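How Do You Teach a Robot?
By Loubna Ghoneim
7/20/18
Print this page | E-mail this page

A robot does not know how to pack fruit. Someone has to show it.

One way is by remote control. A person moves a joystick, and the robot's arm moves too. This can be slow.

Another way is to hold the robot's "hand" yourself. The hand is called a gripper. It has two fingers that open and close. You pick things up with it while a small camera records what you do — over and over, with soft things and hard things. One job might take 60 tries. 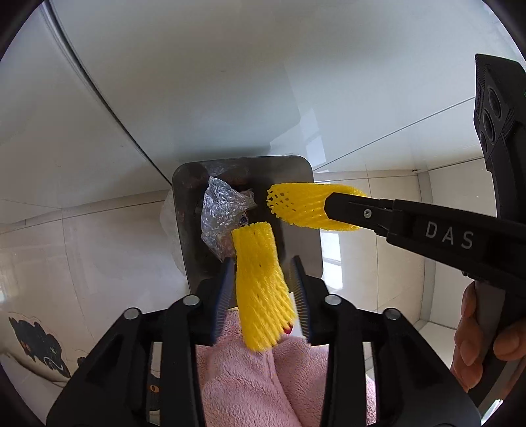 Soft things are tricky. Squeeze a foam fruit sleeve too hard and it folds flat. Hold it too lightly and it slips. Later, a computer studies the recordings and looks for what the good tries have in common. Then the robot takes a turn.

Related
What Is a Sensor?
Why Robots Drop Things
Build a Paper Gripper
Print | E-mail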